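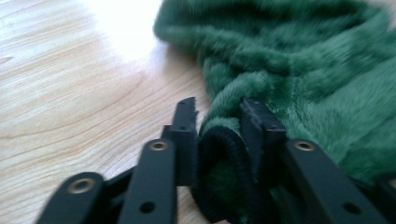
Grüner Plüsch auf hellem Holz.

Wer Clodagh Rafferty an einem Dienstag besucht, sollte Zeit mitbringen und am besten auch Hunger, denn dienstags backt sie, und vor dem ersten Stück Sodabrot wird bei ihr über nichts Ernstes geredet. Vor 18 Jahren kam sie nach Unden, eigentlich nur für einen Sommer, und blieb dann doch, wegen der Luft, wegen des Chors und ein bisschen auch wegen der Miete (das sagt sie selbst und lacht dabei). Heute näht sie Kissen, Kragen und Theatervorhänge, und in ihren Abendkursen bringt sie anderen bei, wie man mit Stoffen umgeht, die sich nicht alles gefallen lassen.

»Plüsch hat eine Richtung«, sagt sie und streicht dabei mit der flachen Hand über die Tischkante, als läge dort welcher. »Wenn man das beim Zuschneiden vergisst, sieht die eine Hälfte vom Kissen hinterher aus, als käme sie aus einem anderen Haus.« Ihr selbst sei das bei ihrem allerersten Auftrag passiert, einem Vorhang für die kleine Bühne in Clotberg. Sie habe ihn in zwei Nächten wieder aufgetrennt und geweint, und danach sei er dann wirklich schön geworden.

Gelernt hat sie bei ihrer Großmutter, später drei Jahre in der Polsterei Hostier, wo man um sieben Uhr morgens anfing und wo sie noch heute ihr Garn kauft. »Die haben mich nie gelobt«, erzählt sie, »aber sie haben mir ihre gute Schere geliehen, und das war mehr.«
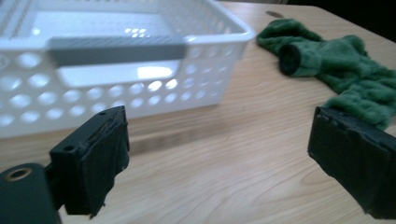 Seite zuletzt geändert: März

Auf die Frage, was Anfänger brauchen, winkt sie erst einmal ab. Eine scharfe Klinge, damit man von der Rückseite her nur das Gewebe schneidet und nicht den Flor, dazu lange Nadeln und viel Geduld beim Heften. Das Nähbuch von Kanaujia empfiehlt sie gern, obwohl sie mit dem Kapitel über Reißverschlüsse bis heute nicht einverstanden ist.

Im Herbst will sie wieder für Clotberg arbeiten, diesmal an Kostümen, für die nearly, Verzeihung, »fast 500 Stunden« eingeplant sind; sie rutscht manchmal noch ins Englische, wenn sie rechnet. Ob ihr das nicht zu viel wird? »Ach was«, sagt sie und schneidet noch eine Scheibe ab. »Im Sommer mache ich ja auch nur die Kurse.« Die Butter steht übrigens auf der Fensterbank, man darf sich selbst nehmen.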